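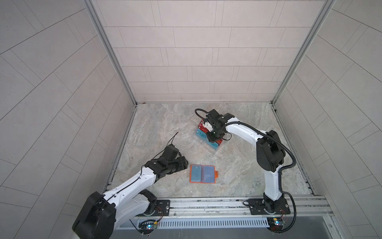 The Vevberg smokehouse cures and hot-smokes farmed trout, and opens its process side to visitors one Sunday a month from March to October. I went on the morning tour, which starts at 8:30 and runs a little under two hours. The group was nine people, mostly home smokers plus two restaurant cooks. Before the doors opened we were given coats, hairnets and rubber boots and walked through a footbath. Our guide, Thoa Lưu, started with washdown. She spent longer on grout than I had expected. Pale gray rectangular tile in a staggered brick pattern, with thin gray grout lines like the ones in the photo, is fine on a wall if the joints stay sound. Cracked joints get raked out and refilled the same week. Fish oil gets into an open joint and goes rancid there, and after that no amount of foam will take the smell out.

Receiving comes next. Trout arrives gutted, head on, in ice slurry. The intake for the previous week was 2,223 fish, written on a whiteboard next to the target of 2,262. Core temperature is taken on one fish per tub with a probe thermometer. Anything over 38°F goes back on ice and is probed again before it is accepted. Fish are graded by weight into two sizes, because a mixed rack will not cook evenly. The smaller grade is smoked whole and the larger grade is filleted with the pin bones pulled.

Brining is done two ways. Whole fish are soaked overnight in open tanks. Fillets go through a Brirnex injector, which pushes brine into the flesh through a row of needles and gives a salt uptake that varies less from tail to shoulder. Bảo Quách runs this station. He checks brine strength with a salometer at the start of each batch and again after each top-up. I asked what strength he uses for soaking and he gave it as 60 degrees. For a home smoker without a salometer, he suggested weighing the salt and water and forgetting about cups. Coarse salt and table salt pack so differently that a recipe written in cups can be off by half.

After brining, the fish is rinsed briefly in cold water and racked. Whole trout hang by the head from steel rods. Fillets lie skin down on mesh, not touching. They then go into a drying room with moving air until a pellicle forms, a thin tacky skin on the surface of the flesh. We were allowed to touch one fillet, with gloves. It felt like tape that has lost most of its grip. Drying takes two to four hours depending on the humidity outside, and the operator decides by feel.

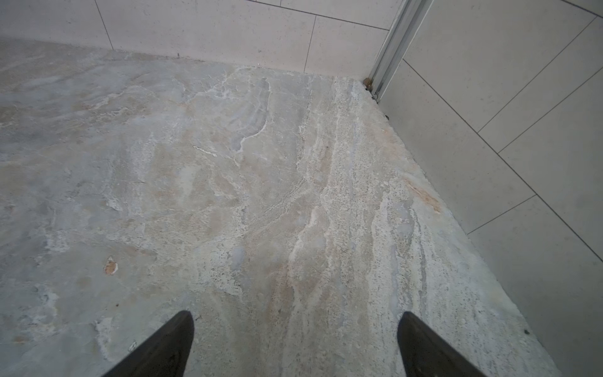

The pellicle matters for two reasons. Smoke sticks to it more evenly than to wet flesh, and it slows the white protein beads that push up between the flakes when the fish is heated too fast. Mỹ Hà, one of the restaurant cooks on the tour, said she had been cutting the drying step to 30 minutes and getting a lot of those beads. Thoa Lưu's answer was to double the drying time before changing anything else.

The kilns are two Skeltulent cabinets, each rated for 600 pounds of fish. Smoke comes from a separate generator fed with beech chips and is ducted in at the base. The program has three stages: low heat with the damper open, medium heat with full smoke, then a final cook. Each load has probes in the thickest fish on the top, middle and bottom racks. The load is held at an internal temperature of at least 145°F for 30 minutes, and the chart is printed and filed with the batch number. The racks are turned once, halfway through. The back left corner of the older cabinet runs hot, so small fish are kept out of it.

Chilling was the part of the tour with the least to look at. Smoked fish goes into a blast chiller and comes out below 38°F. It is not packed warm under any circumstances. Vacuum packing and labeling were stopped for the day, and we saw the machines only through a window. Shelf life on the label is three weeks refrigerated. Yichen Ren from the quality office answered questions here, most of them on botulism in vacuum packs. Her advice for home use: keep it at 38°F or lower, measure the salt, and open the pack before thawing if it has been frozen.

The tasting had four items: whole hot-smoked trout, injected fillet, a peppered fillet, and a spread made from trimmings, sour cream and horseradish. I preferred the whole fish. The flesh near the backbone was moister and the salt milder. The injected fillet was more even but a bit springy. The spread was good and used more lemon than I would.

Practical notes. Booking is through the farm shop, run by Kälin, and closes on the Thursday before. Parking is on gravel behind the shop. The process rooms are kept cold, so wear a sweater under the coat. Cameras are allowed up to the kilns but not in packing. There are steps between receiving and brining and no ramp. The shop sells beech chips in small bags and will sell a salometer if you ask at the counter.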